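Search this site Search Enter keywords

We use cookies to remember your settings. Accept Manage

4.2 Collection of the box-handling demonstrations

Demonstrations were recorded with two hand-held grippers, one in each hand, while the operator stood at a white table. The task uses one small package and one open box. In every episode the package is held in the jaws of one gripper, and the other gripper is kept over the table with its jaws free. We recorded 600 episodes with 6 operators, each of whom had 32 minutes of practice before their first episode was kept.

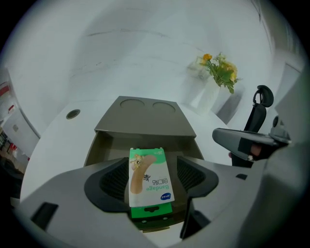
Each gripper carries its own camera, and its images are the main input to the Strazds policy. At this distance the package covers only a small part of the view, and the gripper body takes up much of the rest. We did not crop the gripper body out. In early tests by Nagano and Jaunzems, cropped images made it harder for the policy to judge how far the package had slipped between the jaws. The printing on the package was left as sold, and the policy received no label telling it which way up the package was.

A second view is taken from above, at the height of the operator's head. It shows both forearms, the marker cubes on the grippers and the open box together.

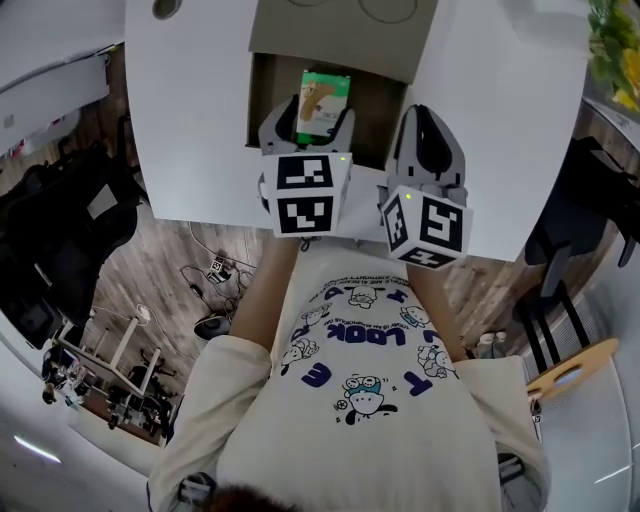 The marker patterns give the position of each gripper relative to the overhead camera. When a cube face was lost for more than 7 consecutive images, the episode was sent to Kütt for manual review. Operators were free to stand where they liked along the table edge and wore their own clothes. We made no attempt to clear the floor or the chairs from the overhead view, as the policy is meant to run in rooms of this kind.

Figure 3. Wrist and overhead views from the box-handling task.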